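Brown towels, white plates and one big table 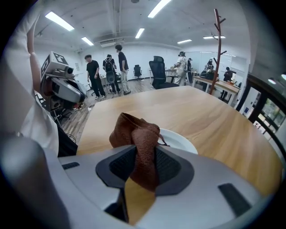
Last updated: a Wednesday in May, after lunch

The brown towel is one of a batch I bought when we moved the shared lunch to the big table. It is terry cloth, and it has held its colour better than I thought it would. Several people have asked me where the towels came from and how we look after them, so I have put it all in one post, along with the plates and the table, as they all go together.

I had been using thin cotton tea towels for years. They were fine for glasses and not much else. At home I dry up after four people and a thin towel copes, but at the office there can be a dozen plates after lunch and a tea towel is soaked by the fifth or sixth one. After that you are only moving water from one plate to the next. Terry takes up a lot more. The loops hold the water and you can get through most of a stack before you need to swap.

The drawback is fluff. New terry sheds, and on a white plate brown fluff shows up very clearly. Uzma Gilani pointed this out on the first day by holding a plate up to the window and saying nothing. I took the whole lot home and washed them three times before they went back into use. The first wash was cold, on their own, with no softener. The second and third were at sixty with half the usual powder. I cleaned the filter after each one and there was a fair amount in it the first time and hardly any by the third.

No softener is the main rule I would pass on. It coats the loops and the towel stops taking up water. If you have already used it, a wash with a cup of white vinegar in the drawer will bring most towels back, though it may take two goes. I do not tumble dry them often either. They come out softer, but they get thin at the hems, and the hems are where cheap towels give up first. On the line they go a bit stiff and I give each one a shake and a rub before folding.

Why brown? Tea, mostly. We had white ones before and they looked dirty a week after they were new, even when they were clean. People stopped wanting to dry plates with them and started leaving things on the side. Shabnam Gondal wanted dark green, which the shop in Ranis had in hand towels only. Brown was in stock in the right size. It hides tea and coffee well. It does not hide flour or yoghurt, so you still know when one needs to go in the wash.

The plates are plain, round and white. I have written about plates before and I know some of you do not share my interest, so I will be short. We started with whatever people brought from home, and no two stacked properly. Patterned ones with a deep rim sat on top of flat ones and the pile rocked. Atif Ansari found a box of matching white ones at the Saturday sale in Jarnau and carried it back on the bus. He paid 2,000 for the box, which he thought was too much and I thought was fair. We have lost two since then, one to a tiled floor and one that went home with somebody's birthday cake and has not come back.

White has its own problems. Knife marks turn grey, and people take them for cracks. They are only metal left on the glaze. A paste of bicarbonate of soda and a little water gets them off, rubbed with a soft cloth in small circles and rinsed well. I do this about once a month and it takes me the length of a radio programme. Do not use the green side of a sponge. It works, but it dulls the glaze, and then the marks come back faster.

The table is the part I like best. It is large and wooden, a light honey-brown colour with the grain showing, and people drift towards it even when there are free desks. It was here before I was. Rizwan Qureshi says it came from a school in Gatia that was closing down and that it had to come up the stairs on its side. There is a number, 971, written in pencil on the underside, which may be the room or the price or something else altogether. I found it while looking for a dropped earring.

Wood and wet crockery do not get on, and this is where the towels earn their keep for a second time. If a plate goes down wet it leaves a ring. If you catch the ring the same day it will usually go by itself. If you leave it over a weekend it turns white and stays. I have tried the tricks for this. Mayonnaise did nothing except smell. A warm iron over a folded cotton cloth did work on one ring, a few seconds at a time, lifting to check, but it made me nervous and I would not do it on a table I had paid for. What I do now is keep a dry towel on the table at all times and dry the underside of each plate as well as the top. The foot ring underneath holds more water than you would think, and it is the bit everyone misses.

For everyday wiping I use a cloth that has been wrung out hard, going with the grain, and then a dry towel straight after. Twice a year I oil it. The tin I have is Paracha, from the hardware shop, and it is the only one I have used so I cannot compare it with anything. I put on a thin coat in the evening, wait twenty minutes and rub off whatever has not gone in. The rag from this must not be left in a heap. Oily rags can heat up by themselves and catch fire. I lay mine out flat outside until it is stiff and then bin it.

We have 7 towels in use at the moment, one for each day and two over. That was Sadia Kiani's system and it has lasted longer than any of mine. Used ones go over the back of a chair until they are dry and then into the bag. They must be dry before they go in the bag. A bunched-up damp towel will smell by the next morning, and once terry has that smell an ordinary wash does not shift it. It needs a hot one, with the vinegar, and then a proper dry in moving air.

I take the bag home on Fridays. It is one load with room to spare, so my own bath mat goes in with it. I bring them back folded in thirds lengthways and then in half, which fits the drawer. Other people fold them in quarters and the drawer will not shut. I have stopped mentioning it and just refold them on Monday while the kettle is on.

A few things I have been asked since I first put this page up:

Size. Ours are a bit bigger than an ordinary tea towel and smaller than a hand towel. A full hand towel is too heavy once it is wet and the end trails in the sink.

Microfibre. I have tried it for glasses and it is good. I do not like the feel of it on dry hands, it catches on the skin, and it cannot go in a very hot wash.

Hanging loops. Only two of ours have them and both have come away at one side. I have stitched them back with button thread. If you are buying new, give the loop a good tug in the shop before you pay.

Glasses. Terry is not the right thing for these, even after all the washing. I kept four of the old cotton towels for glasses and they live in the other half of the drawer — please do not mix them up with the ones for the floor, which are the same pattern but have a corner cut off.

The old white towels. I cut them into squares and they are under the sink. They are good for spills and for the oiling. Shabnam took a few for her bike chain, and there are still plenty if anyone wants some.

I will change this page again when I have tried the towels from the new shop, which are meant to be heavier. Uzma has one at home on trial and says it is still shedding after two washes.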